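4. Working with the Zurnero tabletop kit

4.1 What comes in the box

The kit we reviewed is the Zurnero, sold by Kirel as a ready-to-run tabletop picking package. A buyer supplies the arm and the table. Kirel supplies a two-fingered gripper, the cabling, a licence for the picking software and a year of remote support through its partner Zavbridge. We took delivery in June and have used the kit almost every working day, which is more than we had planned, because it was a pleasure to use and people kept asking for a turn.

Setting up took two people 125 minutes from opening the carton to the first commanded grasp. Most of that went on the software licence, which has to be tied to the controller before the gripper will move at all. The mechanical side was quick. The gripper bolts on with the tools provided, and the printed guide is the clearest we have had from any supplier (the page on routing cables past the wrist deserves special praise).

4.2 Trial procedure

We wanted to know how the kit copes with ordinary clutter. Most published trials of tabletop grippers use cubes or printed test shapes, and those are useful for comparing one gripper with another, but they say little about what happens when a flat cap lies next to something long and thin. We therefore used household and office items of the kind found in any drawer. Items were placed by hand before each run and no attempt was made to space them evenly.

Each run followed the sequence Kirel recommends. The arm moves to a hover position over the items, the software proposes a grasp, and the fingers close once the operator accepts. We ran 540 grasps in this way, under normal room lighting and with the office in use. The operator could reject a proposal and ask for another, and we logged every rejection along with the reason given. Scoring followed the Pathak protocol, in which a grasp counts only if the item is lifted clear, held and set down again without touching its neighbours.

Figure 2 shows the kit at a hover position, with the gripper open over a group of small items that includes scissors, an orange bottle cap and a narrow white tray.
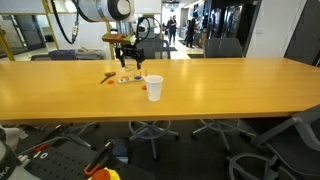

Does the kit need a separate computer to run the picking software?

A separate computer is needed only for the first calibration and for updates; after that the software runs on the controller supplied with the arm.

4.3 Remarks on use

Thin, flat items were the part of the trial we looked forward to most, and the software handles them with real care. It prefers to come in slowly and close low, and it will ask for a second view when it is unsure of an edge. We came to trust those requests. Operators who overrode them nearly always wished they had waited!

Two matters should be put right. The default closing force is set too high for light plastic, and the setting is buried in a menu that only appears after a restart. The rejection log also stores times without dates, so anyone running trials over several days must keep their own record. We reported both to Zavbridge, and a reply with a workaround for the first arrived the same afternoon. The second is still open at the time of writing (15/12/2025).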